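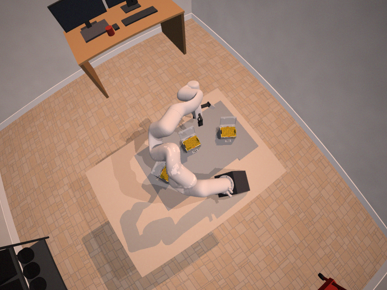 Robotic arm on a gray work surface, computer rendering.

Wanted: Early Readers Who Don't Gush

Canwood Books is looking for 30 early readers for Hallow, the second novel in a small-town romance series set in Zurnholm. The first book did well enough. It also picked up a lot of five-star reviews that said "loved it!!" and nothing else, and I have my doubts that all of those people made it past chapter three.

I write the series, and I asked to write this call myself. The usual kind promises you a "family" and an "exclusive journey." You will get a file, a deadline and a form with questions on it. If you want a family, the heroine of this book has four aunts and you are welcome to any of them.

What the book is

Hallow is a clean romance of 90 short chapters. Some are barely a page. A widow comes back to Zurnholm to sell her mother's orchard and runs into the man who wants to buy it. Yes, you have read that setup before. So have I. What I want to know is whether this version earns its ending, because my own opinion has changed every time I've opened the file. There is faith in the story, and there is a church supper that may go on too long. There is grief, a sick dog (he lives), and no violence.

You do not need to have read the first one. I'd like about half the group to come in cold, as I'm not convinced the opening makes sense to a stranger.

What you'd do

Read the whole manuscript within 15 days of getting it. Fill in the form, which asks where you got bored, where you stopped believing somebody, and whether you guessed the business with the deed. Then write me one page in your own words, good or bad. Spelling doesn't count. We have a proofreader for commas, so please don't spend your evenings on them.

You are not required to post a review anywhere. If you choose to post one after the book is out, say that you got a free copy, and say what you think. I won't check, and Canwood won't take you off the list for two stars. I've heard of reader teams where that happens, and I don't see what the author learns from it.

What you'd get

A finished paperback, signed if you like that sort of thing, and your name in the back unless you ask us to leave it out. There is no pay. I've seen calls like this one describe unpaid reading as "valuable industry experience" and I would not put it on a resume.

Who should apply

People who read romance and can be annoyed by it. People who have quit a book halfway and can say which page did it. Orchard people, please, as most of what I know about grafting came from two library books. If you write fiction yourself that's fine, but tell us, and don't send your own manuscript along with the form.

Friends and relatives of mine are not eligible. You know who you are.

How to apply

Send a note through the contact page on the Canwood Books site with "Hallow reader" in the subject line. Include 800 words or fewer on a novel that let you down and how it did it. Any novel will do, including mine. Tell us whether you want a paper copy or a file for your e-reader. We need a mailing address only if you are picked.

Applications close January 2, 2024. Files go out once the group is settled, and the paperbacks should follow in March if the printer keeps to its schedule, which it did not last time. Everyone who writes in will hear back, yes or no.

Recent posts
Cover reveal: Hallow
Why I cut the prologue (again)
Is the Morris Prize shortlist worth your time?
A map of Zurnholm, with corrections
Questions for book clubs, book one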